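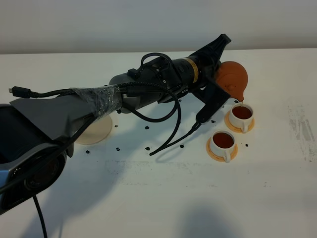

Recording pour demonstrations for Ovis

Liquid tasks need more care at recording time than pick-and-place tasks, and most bad episodes can be traced to the setup. Fix the layout before you start the recorder. Our pouring task uses one teapot and two white cups, each cup on its own round coaster, with the coasters close together but not overlapping. Keep both handles turned toward the front of the table. The spout has to be well over the cup before the tilt begins, and the stream should stay thin. A fast tilt gives the policy very few frames of flow to learn from.

Before the session

Home the arm and open a new Kistar session. Set the recorder to 40 Hz. Check that the cables at the wrist can follow the full tilt without pulling — a snag late in the pour spoils the whole episode. Wrap any loose run against the arm.

Recording an episode

Start with the gripper clear of the teapot. Grasp, lift, move to the first cup, tilt, hold, return upright. Pause briefly, then repeat for the second cup. Set the teapot down and release before stopping the recorder. If you spill, finish the motion and tag the episode "spill". Do not delete it.

Move the coasters a little between episodes. Change the cup order every 4 episodes and note it in the session log.

Checking the data

Replay each episode in Safavi at half speed. Reject it if the camera stream drops frames or the gripper signal is flat during the grasp. The November set had 123 usable episodes after this pass. Export the accepted ones with the task name pour_2cup.

Maintained by Fatemeh Mahmoudi. Last revised December 2021.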